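Station 51

The procedure for closing a wooden case at Drostirano had eleven steps when Nana Quartey learned it. She wrote them on the inside of a carton lid in her first month and kept the lid behind the bench. By November the procedure belonged to Station 51 and had 272 steps, most of which were numbers.

Her new title was cell attendant. The old one had been finisher, second grade. The rate of pay was the same. The difference was that a finisher stood at the table and a cell attendant stood beside it, outside a strip of yellow tape, with a tablet on a strap.

Oluwatosin Aliyu had come from Rakness, the firm that wrote the software, and was to stay until the station passed acceptance. Acceptance meant 50 cases in a row, lifted by the handle, turned, inspected and set down, with no stop. On the first morning it had managed four.

"It stops at the handle," Nana said.

"It stops before the handle. It comes to the approach point and it doesn't like the estimate."

"What doesn't it like?"

He turned his laptop toward her. The handle was a green outline with a second outline drawn over it in red. The two did not agree. Where the black loop met the wood, the red one bulged toward the table.

"It is including the shadow," he said.

She looked at the ceiling. Two of the lamps over the station had been replaced in the summer and two had not. She had worked under all four for years and had never had cause to care which was which. She told him this. He wrote it down, with the time, 9:40, and asked her which two.

The lamps were changed before lunch. The red outline moved closer to the green one. The station ran nine cases and stopped on the tenth, with the gripper open and the handle well short of it.

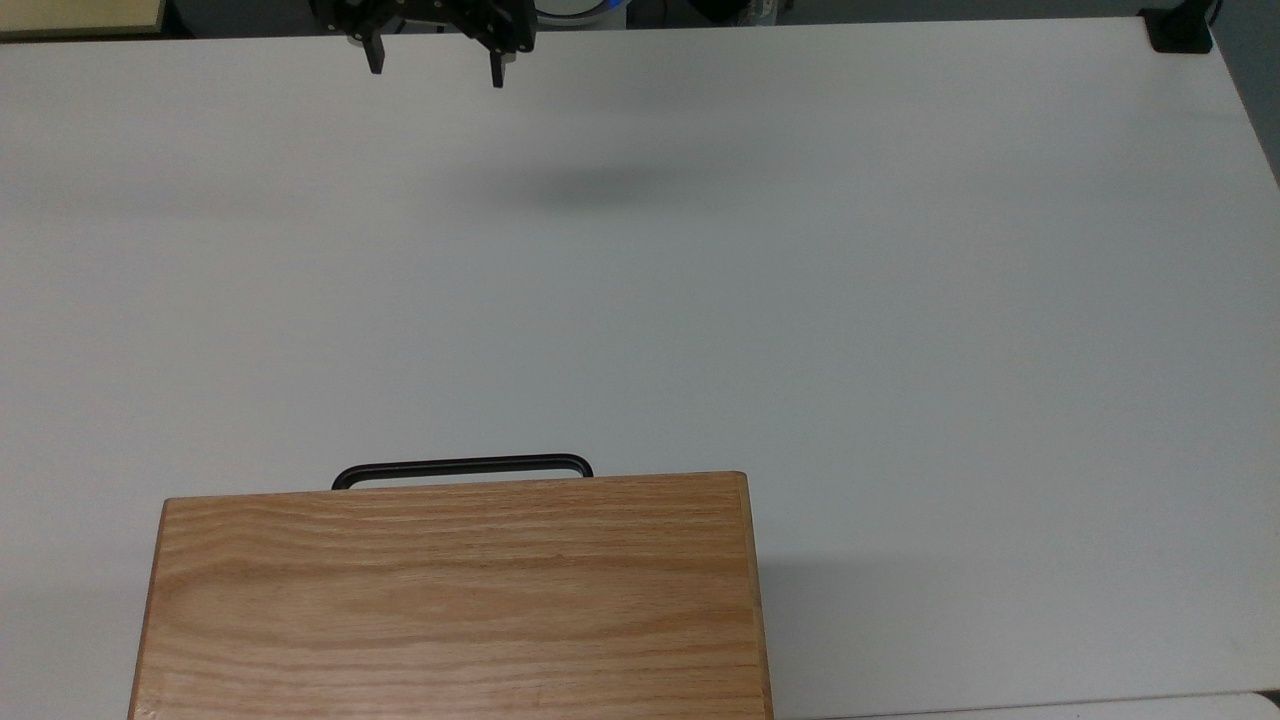 Station 51 at the approach point, fingers open, case not yet engaged.

The stop was logged as code 833. The manual from Dranov, who built the arm, gave the meaning of 833 as "grasp confidence below threshold" and the remedy as "review grasp confidence threshold." Oluwatosin read both lines aloud without changing his tone.

Nana stepped over the tape after he had locked out the arm. She put her hand through the handle, the way she had some thousands of times, and tilted the case toward her. Then she set it down and did it again more slowly.

"This one's tight," she said.

"Tight in what sense?"

"The screws. Run your finger under. The loop's been pulled down on the left, so there's less room on that side. Odoi does that when he's behind. He drives the left one first and leans on it."

Odoi worked upstream, in fitting. His station was scheduled for the second phase. He knew this because the plan was pinned beside the time clock, with his station drawn as an empty square and the word FUTURE in it.

Oluwatosin measured the gap on the left and the gap on the right. He entered both values.

"How far off can it be before you notice?" he asked.

"I don't notice. I just hold it different."

"Different how?"

She had to think. She lifted the case again and watched her own hand. On a tight handle she used two fingers and let the thumb go along the outside. On a loose one she used the whole hand. She had not known there were two ways until she was asked, and having said it, she found she couldn't pick up the case without choosing. She dropped the corner on the table the next time. It did no damage. He did not write that down.

They spent the afternoon on it. She sorted the cases into tight and loose by feel, and he measured them after she had sorted them. She was wrong twice. He put her sort into the station as a table of offsets, and the offsets were given a name, since the software required one. He typed NQ_HANDLE and looked over to see if she minded.

"Does that go to Rakness?" she asked.

"It goes in the build. Every site with this cell gets the build."

"And if I'm not here?"

"It would still be in the build."

She went to get water. When she returned, the arm was moving again. It came in above the far edge of the table, stopped, adjusted by an amount she could not have measured but could see, and came forward. The case went up, turned, and was set down. She entered it on the tablet because that was step 270. Step 271 was to clear the entry. Step 272 was to wait.

At 6:15 the count stood at 50. Oluwatosin printed the acceptance form and signed as vendor. The second line was for the customer representative, and the production manager had gone home, so he asked whether she was authorized.

She looked it up. A finisher, second grade, was not. A cell attendant was.

She signed, and he folded his copy into the laptop bag and asked where he could get something to eat. She gave him directions to the place by the bus depot. Then she took the carton lid out from behind the bench, read down to step six, "check handle," and got a pencil. She wrote beside it: two fingers if tight. She put the lid in the second-phase folder, under Odoi's name, and switched off the lamps.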